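Print this | E-mail this

Moving the desk to Lisstead

I gave up the flat in Gill in March and took two rooms above the old bakery in Lisstead. The rent is 60 a month cheaper and the train takes 15 minutes longer. I can read on the train, so I don't mind.

The move took one van and 2 trips. Réjean Carrier drove and would only take lunch for it. We left the wardrobe behind – it had never fitted the stairs properly and the new tenant wanted it.

The back room gets the morning light and is now for work. The front room is for everything else. I painted both the same pale grey, two coats, and had half a tin left over.

Choosing a worktop

I had wanted plain oak, but I keep going back to dark stone patterns. Black with white veins hides crumbs badly and ink quite well. A matt grey wall behind stops a shiny top looking too much.

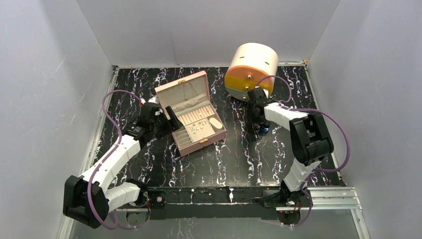

Still to do

The kitchen tap drips. The bus timetable on the 691 has changed again, so I need a new copy. Post is still going to Gill.

3 comments | 2 shares

Sign up to get new posts by e-mail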